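The Touring Stage in a Small River Town: Programming and Audiences at the Pleroder Playhouse

Student project report, Department of Theater and Performance Studies

Summary

The present report examines how a small regional venue, the Pleroder Playhouse, divides its season between touring companies and its own resident ensemble. The project was carried out over one academic year and drew on printed season programs, box office ledgers and interviews with staff. It finds that the touring program brings in most first-time visitors, while the resident ensemble holds the more regular audience. The report also considers how the shape of the building limits what can be staged in it.

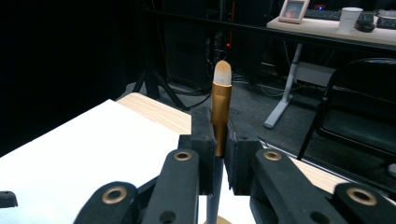
Submitted by Réka Borbély
Final version, 2023-06-29

1. Background

The Pleroder Playhouse was built as a grain exchange and converted for theatrical use by the Bakos family, who ran it as a private concern for two generations. The town of Undura later took over the lease and appointed a salaried manager. The auditorium has 235 seats on a single raked floor. There is no balcony, and the original gallery was closed during the conversion because its stairs could not be brought up to the fire code.

The stage is wide but shallow. It has no fly tower, and scenery must be brought in through a side door from the yard. Touring companies are sent a drawing of the door and the passage behind it before contracts are signed. According to the manager, two productions in the period studied had to leave part of their set in the truck.

The resident ensemble, Flestico, was formed by former members of the town's amateur dramatic society. It is now a semi-professional company with a paid director and a paid stage manager. Its actors receive a fee for each performance.

2. Purpose and Questions

The project set out to answer the following questions.

How are dates in the season divided between touring productions and Flestico?
Do the two parts of the program draw the same audience?
What part do the physical limits of the house play in programming decisions?

3. Method

Season programs were read in full and each production was entered in a table by type, company and number of performances. Ticket sales were taken from the box office ledgers. The ledgers record whether a buyer is already on the mailing list, and this entry was used as a measure of returning visitors. It is an imperfect measure, as one household member often buys for several people.

Interviews were held with 3 members of staff: the manager, the box office supervisor and the technical supervisor. Each interview was recorded with consent and transcribed by the author. Members of the audience were not interviewed. A questionnaire had been planned for the December performances, but approval from the department came too late for it to be used.

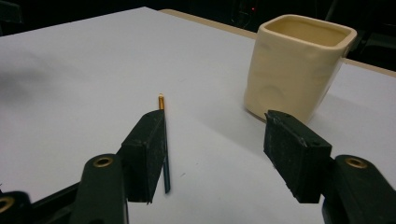
4. Findings

4.1 Division of the season

Touring productions take up most weekends in fall and spring. Flestico performs for a longer run in December and again at the end of the season. The manager described this pattern as inherited from the Bakos years, when the December run was a family comedy paid for in part by local merchants. It has been kept mainly for practical reasons - touring companies charge more before the holidays, and the ensemble's actors are free in the evenings.

4.2 Attendance

Touring productions sold 2,270 tickets over the season studied, and Flestico sold 1,860. The ensemble gave fewer performances, so its average house was larger. Buyers already on the mailing list were more common at Flestico performances, particularly in the first week of each run. New buyers appeared most often at touring musicals and at the one evening of stand-up comedy.

4.3 The building

The technical supervisor regards the missing fly tower as the main limit on the program. Productions with several full scene changes are declined at the first inquiry. Flestico designs for the house from the start and generally uses one standing set with changes of lighting and furniture.

5. Limitations

The ledgers for two weeks in early spring were incomplete, and sales for those weeks were taken from the manager's own notes. Free tickets given to schools are not included in the totals. A single season is also a narrow base, and the comparison should be repeated before it is used in planning.

6. Recommendations

The Playhouse should record school tickets in the same ledger as paid sales. It may also wish to offer buyers at touring productions a reduced price for the next Flestico run, and to note in the ledger how many accept. The department is asked to review questionnaire requests earlier in the fall term.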